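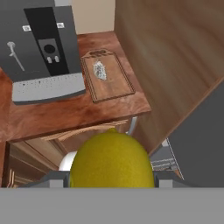
Conex – jeu de données de préhension simulée, comparaison de deux pinces

Version du 2 novembre 2020

Présentation

Conex regroupe des épisodes de manipulation enregistrés en simulation dans des cuisines virtuelles. Le jeu sert à comparer deux pinces parallèles, désignées Bresetholm et Tang, montées sur le même bras et pilotées par le même contrôleur. L'image provient de la caméra de poignet. Aucune donnée n'a été acquise sur un robot réel.

La version courante contient 1 486 épisodes. Chaque épisode correspond à une seule tentative : approche, fermeture, levée, puis dépose ou abandon.

Point de vue

La caméra est solidaire de la pince. Les doigts entrent dans le champ par le bas et encadrent l'objet saisi, ici un citron. Le corps de la pince masque en permanence une bande horizontale au bas de l'image ; la partie inférieure de l'objet est donc souvent invisible une fois la prise fermée. Les utilisateurs qui entraînent un détecteur de prise doivent en tenir compte : le contact avec les doigts n'est observable que sur la moitié haute de l'objet.

L'arrière-plan n'est pas neutralisé. Plan de travail en bois, machine à café, planche à découper et façades de meubles restent visibles derrière l'objet, avec des orientations qui varient selon la pose du poignet. Les lignes obliques du mobilier ne sont pas redressées.

Contenu d'un épisode

rgb – suite d'images de la caméra de poignet
joints – positions et vitesses articulaires
gripper – ouverture commandée et ouverture mesurée
wrench – effort simulé au poignet
meta – pince, cuisine, objet, graine aléatoire, résultat

Les flux sont synchronisés sur l'horloge du simulateur. L'ouverture mesurée est exprimée entre 0 (fermée) et 1 (ouverte) pour les deux pinces, ce qui facilite la comparaison mais masque la différence de course. La course en millimètres figure dans le fichier de configuration de chaque pince.

Protocole

Les deux pinces reçoivent les mêmes scènes initiales et les mêmes graines. L'objet est posé sur le plan de travail ou dans un récipient. Une prise est déclarée réussie si l'objet reste entre les doigts pendant toute la phase de levée. Une prise qui glisse sans tomber est comptée comme réussie et porte l'indicateur slip = true.

Le contrôleur Skalteck fonctionne en impédance avec des gains identiques dans les deux cas. Aucun réglage propre à une pince n'a été effectué – choix délibéré, qui peut désavantager la pince Tang sur les objets arrondis, ses doigts étant plus courts.

Limites connues

Les objets sont rigides. Un fruit ne se déforme pas sous l'effort, et le signal wrench présente à la fermeture un pic plus raide que sur du matériel.

L'éclairage est uniforme et les ombres sont peu marquées. Un modèle entraîné uniquement sur ces images ne devrait pas être évalué en conditions réelles sans augmentation photométrique.

Les textures de bois des grands panneaux peuvent paraître floues lorsque la caméra s'en approche. Ce défaut vient de la résolution des textures et n'a pas été corrigé.

Quelques épisodes se terminent avant la dépose à la suite d'une singularité du bras. Ils sont conservés avec result = aborted et doivent être exclus du calcul du taux de réussite.

Utilisation

Décompresser l'archive, puis lancer le script check_episodes pour vérifier l'intégrité des fichiers. Les partitions d'entraînement et de test sont fournies sous forme de listes. Elles sont séparées par cuisine : un même mobilier n'apparaît jamais des deux côtés. Ne pas redistribuer les épisodes au hasard entre les partitions, les fonds étant très semblables d'un épisode à l'autre dans une même cuisine.

Licence

Usage de recherche uniquement. Les modèles 3D du mobilier ne sont pas inclus dans l'archive.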